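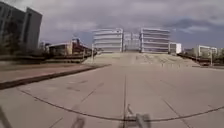 TOP 1, Kamerahalterung und Stoßfänger. Saarinen berichtet über den Stand der Wartung am Außenroboter Pomeo, Standort Neltholm. Die Frontkamera wurde nach dem Tausch der Halterung neu ausgerichtet. Am unteren Bildrand ragt weiterhin der graue Bügel der Front ins Bild, links daneben ein kleineres dunkles Teil des Rahmens, beides unscharf. Kuusisto schlägt vor, den Bereich in der Hinderniserkennung zu maskieren. Bíró bevorzugt eine um 560 mm höhere Montage, Suominen hat Bedenken wegen der Schwingungen am Mast. Beschluss: Maske wird eingerichtet, Halterung bleibt unverändert.

TOP 2, Fugen im Betonbelag. Die Bahnplanung wertet dunkle Fugen zeitweise als Kanten. Bíró liest die Protokolldatei aus und passt den Schwellwert an. Der Bordstein am rotbraunen Gehstreifen muss dabei sicher erkannt bleiben. Abnahme durch Ruotsalainen.

TOP 3, Antrieb. Laufleistung 3.570 km, Betriebsstunden laut Zähler 586. Radlager vorn rechts mit erhöhtem Spiel, Ersatz bei Nieminen bestellt. Bis zum Einbau gilt reduzierte Geschwindigkeit. Schmierintervall künftig alle 2.000 km, Eintrag in den Wartungsplan durch Suominen.

TOP 4, Software. Jisteck liefert die Korrektur für den Ladeabbruch erst im August. Bis dahin Ladevorgang manuell quittieren.

Offen: Drehmomentangaben für die neue Halterung (Kuusisto), Reservekabel für die Kamera (Saarinen).

Protokoll: Siiri Ruotsalainen, 1. März 2023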